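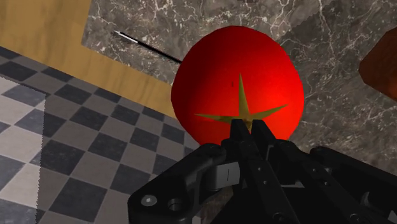
I watch a lot of movies. My last count was 191 in a year, and that's with a full-time job and a kid who wants the TV at six every evening. So when my sister-in-law gave me the Grelholm screening lamp for my birthday, she knew exactly who she was shopping for. I'd wanted a proper light behind the screen for ages, and I've now had it up for long enough to have opinions.

If you haven't run into these, it's a strip of light that sticks to the back of your television and throws a soft glow on the wall. The idea is that your eyes don't get so tired in a dark room, and the blacks on the screen look deeper. I used to roll my eyes at that second part. I don't anymore!

Setup first. The box says ten minutes and it took me most of an evening, partly my own fault (I started on the wrong corner and had to peel the whole run off and go again). The adhesive is very strong. Wipe the back of the set down, let it dry, and do a dry run with painter's tape before you commit. The corners are the fiddly bit. The strip doesn't like a tight bend, so you end up making a little loop at each one, and my top left loop stuck up over the edge of the TV until I taped it down. The power brick is also bigger than it needs to be and hogs two outlets on my surge protector.

Once it's on, though, it's lovely. I tested it with a slow black-and-white courtroom picture, a loud heist movie and about half of a fantasy series my husband is into, and the courtroom one was where I really saw it. All those gray suits against gray walls, and I could pick out every lapel. Night scenes are easier too. There's a long car chase in the heist movie that takes place in a tunnel, and on my old setup it was mostly headlights and guesswork.

The default setting is a plain, neutral white and that's where I leave it. You can also pick colors with the remote, and I'd say try them once for fun and then forget about them. Blue made everyone on screen look seasick. Red is fine for horror if you have friends over – we did it for Halloween movie night and Loan screamed at a coat rack – but you wouldn't want it for a whole feature.

Brightness goes in steps, and I wish there were more of them at the low end. The lowest is perfect for a dark room. The next one up is already a bit much, and the top three I can't imagine anybody using unless they're looking for something that rolled under the couch. It does remember your last setting when you turn it off, which my neighbor Aba's Zirov strip doesn't do. Hers comes on at full blast every single time and she's been complaining about it since March.

I borrowed the Zirov for a weekend to compare. It's cheaper, the remote feels nicer in the hand, and it bends around corners without any fuss. But the white has a greenish cast that I couldn't stop seeing once I'd seen it, mostly on faces. If you mainly watch sports or cartoons I doubt you'd care. For movies I'd pay the extra.

Now the remote. It's tiny, it's black, and it has already been inside the couch twice. The buttons aren't lit, and for a gadget made to be used in the dark that's pretty silly. I put a dab of glow-in-the-dark paint on the power button and that's been a big help. It also has to be pointed at a little receiver that hangs off the end of the strip, so make sure you leave that poking out somewhere. Mine sits at the bottom right, next to the soundbar.

One more gripe. The strip can switch itself on with the TV if you run it off the TV's own USB port, but on my set the port stays live when the screen is off, so the wall just kept glowing all night. I went back to the power brick and now I turn it on by hand. Check yours before you tuck all the cables away behind the cabinet like I did.

Would I buy it with my own money? Yes, I think so. I went over to my sister-in-law's last weekend to watch something on her big fancy screen with nothing behind it, and my eyes were aching before the second act. She's ordering one for herself now, and I've offered to help with the corners.

Four stars out of five. It loses one for the remote.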